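Jamcombe sucht: Mitarbeiterin oder Mitarbeiter für Pflege und Reparatur der Handgreifer (m/w/d), Teilzeit

Wir sind ein kleiner Betrieb und nehmen mit handgeführten Greifern Bewegungen auf, aus denen später ein Roboterarm lernt. Die Greifer sind jeden Tag in Gebrauch, und deshalb verschleißen sie auch. Bis jetzt hat Hendrik De Smet die Wartung neben seiner anderen Arbeit gemacht. Er wechselt in die Software, und wir suchen für seine Werkbank eine Person, die gern mit kleinen Teilen umgeht.

Ihre Aufgaben

Sie betreuen ein Modell, unseren Greifer Hiken. Vor jeder Schicht prüfen Sie die Schrauben an beiden Fingern, den Lauf der Führung und den Sitz der Kamera. Die Polster an den Innenseiten der Finger werden gereinigt und getauscht, wenn die Oberfläche glatt geworden ist. Ein neues Polster muss ohne Falte und ohne Luft unter dem Rand aufgeklebt werden, sonst löst es sich nach wenigen Stunden. Nach jedem Tausch stellen Sie die Öffnungsweite neu ein und tragen den Wert in das Wartungsbuch ein.

Zur Abnahme gehört immer eine Greifprobe mit gewöhnlichen Sachen aus Haushalt und Büro. Glatte, harte Gegenstände sind dabei wichtiger als weiche, denn an ihnen merkt man zuerst, ob ein Finger schief steht.

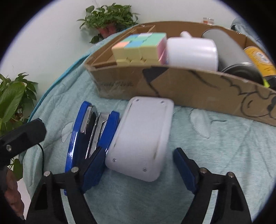

Die Probe machen Sie selbst, mit dem Greifer in der Hand, und zwar mit der linken und mit der rechten. Wer den Griff nie selbst gehalten hat, versteht die Fehlermeldungen der Kolleginnen und Kollegen nur halb. Geplant sind 2 Greifer pro Tag in der Wartung; an manchen Tagen kommt ein dritter mit gebrochenem Finger dazu. Die Ersatzfinger bestellen wir bei der Firma Tekine. Die Nacharbeit an den Bohrungen machen wir im Haus.

Was Sie mitbringen

Eine Ausbildung in Mechanik, Feinmechanik oder Mechatronik ist gut, aber keine Bedingung. Wir nehmen auch Personen, die Fahrräder, Nähmaschinen oder Drucker repariert haben und davon erzählen können. Sie sollten sauber schreiben, weil das Wartungsbuch von anderen gelesen wird. Deutsch oder Englisch genügt. Programmieren müssen Sie nicht.

Was wir bieten

Eine Stelle mit 70 Prozent, zuerst für 2 Jahre. Die Arbeitszeit liegt am Vormittag und kann nach Absprache verschoben werden. Für eigenes Handwerkzeug zahlen wir einmalig 200 Euro. Die Einarbeitung übernimmt Hendrik De Smet zusammen mit Malou Bisgaard, die unsere Aufnahmen plant und Ihnen jeden Morgen sagt, welcher Greifer wann gebraucht wird.

Bewerbung

Bitte schicken Sie einen kurzen Lebenslauf und eine halbe Seite über eine Reparatur, die Ihnen schwer gefallen ist - gern auch eine, die nicht gelungen ist. Ein Foto von Ihnen brauchen wir nicht. Die Unterlagen gehen an Ainhoa Peñalver, Jamcombe, Kennwort "Werkbank Hiken". Bewerbungsschluss ist der 15. Oktober 2023. Zum Gespräch gehört eine Stunde Probearbeit an der Werkbank - diese Stunde wird bezahlt.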